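Padlow fingerprint padlock, after nine weeks on my storage door

I bought the Padlow because I was tired of the small keys. My storage room is in the basement of the building, and I go there almost every day for tools, winter tires and boxes from the shop. The price at Skandano was 1,845 crowns, delivery included. A simple padlock of the same size costs much less, so I expected the fingerprint part to be good.

Enrolling a finger takes a minute. You hold the button until the light is blue, then you put the same finger on the sensor again and again until it turns green. The lock has memory for 20 fingerprints. I saved both thumbs and both index fingers, and my wife saved two of hers. I recommend to save the same finger twice, one time straight and one time from the side, as the manual does not mention this and it helped me a lot.

In normal conditions it opens in less than a second. With cold hands it is slower, and after washing dishes it refused me four times in a row. The app, called Ludeo, can open it by Bluetooth in such a case. The app wants an account and also your location, and I did not like the second one. If you deny the location, the opening still works but the history of openings stays empty.

What about security? I tried the simple tricks that I read on forums: a piece of tape with my print on it, and a print pressed into soft wax. Both failed. I am not a specialist, and a person with better materials can maybe do more.
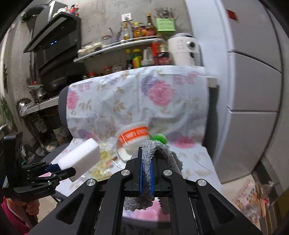
The battery is charged by a USB-C port under a rubber cover. The maker promises some 700 openings from one charge. I got my first warning after nine weeks, and I cannot say if the number is correct. The cover is the weakest part. Mine already does not close completely, so I would not hang this lock outside in the rain.

I also looked at the Rahimi lock, which has a number pad as a second way to open. It is heavier and the sensor was slower in the shop. If you share a lock with many people, the code is more practical and I would take that one. For a basement door and two people, I keep the Padlow.

My rating: 7 of 10. One point less for the cover, two for the app.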